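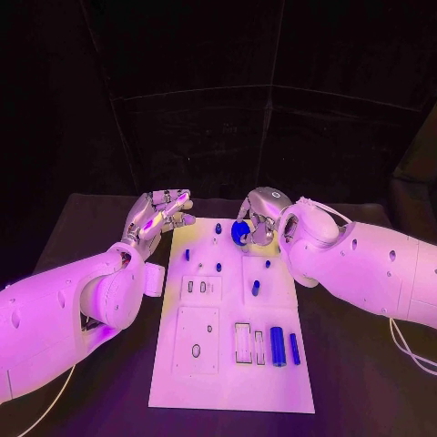

Two robot arms at a white board, left hand open.

Storm tips I no longer believe (and a few I do)

Every June the same list goes up on the notice board at the Lultwood library, and every June somebody adds a line to it in pen. I've lived here through a lot of wind and two proper floods, and I have tried most of what's on that list. Some of it is fine. A good part of it has been copied from one sheet to the next without anyone testing it.

Start with tape on the windows. A big X of masking tape does not make glass stronger. At best it holds a few pieces together, and those pieces are then larger and heavier when they come in. You also get to spend an afternoon with a razor blade scraping the glue off. If you have shutters, close them. If you have plywood cut to size, put it up early, before the wind makes a kite of it. If you have neither, draw the curtains and sleep in a room on the other side of the house.

Cracking a window "to even out the pressure" is another one. Keep them shut. All that gets in is rain, and wind that pushes up on the roof from inside.

Girish Semwal swears by sandbags and he did save his back step with them. I would point out that his back step is the highest on the street. Bags slow water down; they don't stop it, and they leak at every gap. Fill them half to two thirds full so they lie flat, stagger them like bricks, and put plastic sheeting on the water side. The town had 300 bags to give out last time, for 1,636 homes, so don't make them your whole plan.

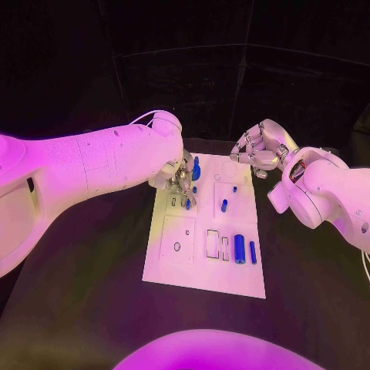
FOOD AND WATER

The coin trick: you freeze a cup of water, set a coin on top, and if the coin has sunk when you get home, the food thawed. It sort of works. What it can't tell you is how long the food stayed warm, or whether the far corner of the freezer did better than the spot where you stood the cup. A cheap freezer thermometer is better. Mine is a Fodelach and it's nothing special, but it has numbers on it.

Keep the doors closed. A full freezer will hold for two days or so if you leave it alone, a half-full one for one day. The fridge gets four hours. Fill empty freezer space with bottles of water, leaving some room at the top for the ice.

As for filling the bathtub, my tub drain leaks, and I suspect yours does too. I filled it before the last storm and had 90 minutes of feeling prepared before I noticed the level dropping. Tub water is for flushing anyway. Put drinking water in clean containers with lids, a gallon per person per day, and don't count the tub.
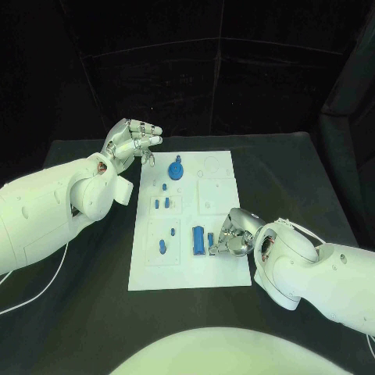

You'll also hear that a capful of bleach makes any water safe. It won't do a thing about fuel or farm chemicals, and flood water around here has plenty of both. Use what you stored.

Candles I have given up on completely. Shanti Pant lost a good tablecloth and part of a shelf to one. A headlamp leaves your hands free, and you can point it at the ceiling for a whole room. Check the batteries, and store them out of the lamp, where they can't leak all over the contacts.
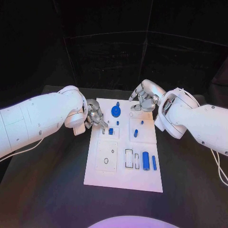
Lultwood Home Pages, No. 31

Generators next. The Warkia shop will sell you one and tell you the garage is fine with the door up. It isn't. Run it outside, at least 20 feet from the house, with the exhaust pointing away from doors and windows – and put a carbon monoxide alarm indoors with a battery in it. Never plug a generator into a wall outlet, whatever your brother-in-law says.

Rice for a wet phone? I tried it once and got a wet phone with rice in the charging port. Turn it off, wipe it down and stand it in front of a fan.

Adanech Gebreyes wrote in to say that vinegar takes the mold off wet drywall. On tile, maybe. Drywall that sat in flood water has to be cut out, well above the stain, and the insulation behind it goes too. Take photos first for the insurance. Open a closet or two while you're at it; the back wall is usually worse than the one you can see.

Daiane Guimarães asks about those moisture-absorbing tubs sold for closets. They're all right for a closet. For a soaked basement, rent a dehumidifier and empty it twice a day, or run the hose to the floor drain.

Letters about sump pumps go to Harsh Chaturvedi, who has three of them and trusts one.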